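Office News, March: The Binder Cabinet and the Carpet

Dear colleagues and friends of Saltov,

This month I write to you about a small subject, the place where we keep our paper. Many of you know that the old archive room was given back to the building in the winter, and all the folders came to live with us on the main floor. We had 26 binders on chairs and window sills. I have seen one used as a stand for a plant.

So Retno Lumenta and I made a plan. Every project gets one cabinet with two doors, and what does not fit inside must be scanned or thrown away. The first cabinet is for the Dromer papers, the second for Mudex, and the third is for Lü, where the paper is still coming every week. We agreed to take out everything first and to put back only what somebody has asked for in the last year. It is slower than moving full piles from one place to another, but I can recommend it.

We also had to think about the floor. In our part of the office there is gray carpet tile, but it does not go everywhere, and there is a line where it meets the other flooring. A cabinet which stands half on one and half on the other will lean a little, and then the doors open by themselves in the night. Please keep all cabinets fully on the carpet side.

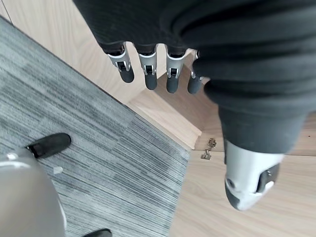 Haziq Ngau would like to add that the carpet side is good for the cabinets but bad for the chairs, and he asks that the desks near the line stay where they are until summer. He also writes that a leaning cabinet can be corrected with a folded piece of cardboard, he did it for years in the old room, and we should not make such a big matter from it.

I thank him for the remark. The desks will stay. About the cardboard I have another opinion, but we can discuss it at lunch.

Now to the binders themselves. We have kept the colors simple. Blue is for contracts and letters, and the dark navy blue is for invoices. Please write on the label before you put the binder away, with the name of the project first and the year after it. A binder without a name will wait on top of the cabinet until its owner comes. Binders should lie flat on the shelf for now, because the metal supports which hold them upright are still in delivery. The lower part is for the large drawings, so please do not fill it with other things, even if it looks very inviting.

One more request concerns the doors. They open wide and the passage is not so wide. If you take something out, close both doors after you, also when you will come back in a minute. And please do not lay a binder across the front edge of the top, it can fall on the person who is looking for something below.

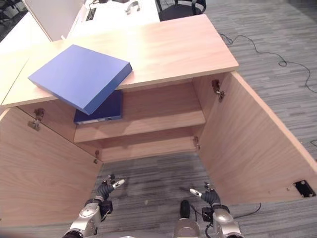

Room for the large drawings, under the shelf.

The budget for all of this was 200, and we still have 11 left, which I would like to use for better label strips. If you know a shop with good ones, write to me or to Retno before the end of March. The scanning of the old Dromer letters continues in the afternoons after three o'clock. There are 3000 pages, and help with removing the staples is very welcome.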